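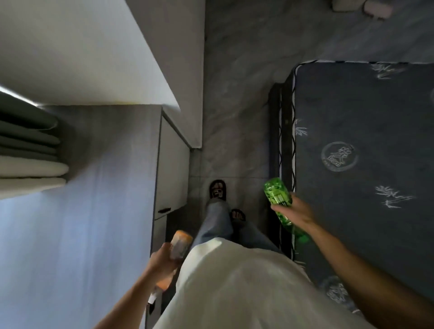 The Caron walkabout is the yearly stroll that the princely family of Badis takes through the old town of Tostus, and I've been following it for longer than I care to admit. It starts at the gates of Caron, the family's winter residence, and ends at the Nostosus theatre. Guests along the barriers are asked to keep their hands free for the greeting, and I can see the point. Turn up with a drink bottle in each hand, one orange and white, the other green, and you've got nothing left to shake with when the princess reaches you! Flowers are fine, though they go straight to an aide.

The custom was started by Princess Margaux Leblanc, who disliked carriages (they made her queasy) and simply got out and walked one January. She wore a plain navy coat, and wore it again the next year, and the year after that. Fashion writers grumbled at first, then decided they loved it. The coat is now kept at Caron, with a mended left cuff that I've peered at more than once. Her daughter-in-law, Princess Léonie Baudry, has carried on the habit of repeating outfits - her grey wool dress has been out twice, with different shoes.

The route has hardly changed. It's 2,238 metres long by the usual way, or 2,792 when the river steps are closed and everyone has to go round by the market. Prince and princess take a side of the street each and swap over at the fountain, so if you miss one you may still get the other.

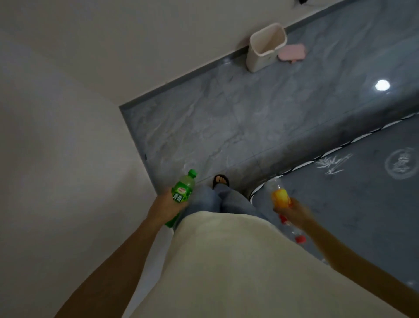 Tostus, March 19, 2021

The palace confirmed this morning that the walk would go ahead in a shortened form, with 594 places along the barriers, all given out by ballot. Princess Léonie chose a green coat by a local dressmaker, with her mother-in-law's pearl earrings, and stopped longest outside the bakery. I didn't get a place, so my notes on the day come from the local radio coverage, which was very good on hats and rather thin on speeches.

Royalty > Badis > Engagements > Caron walkabout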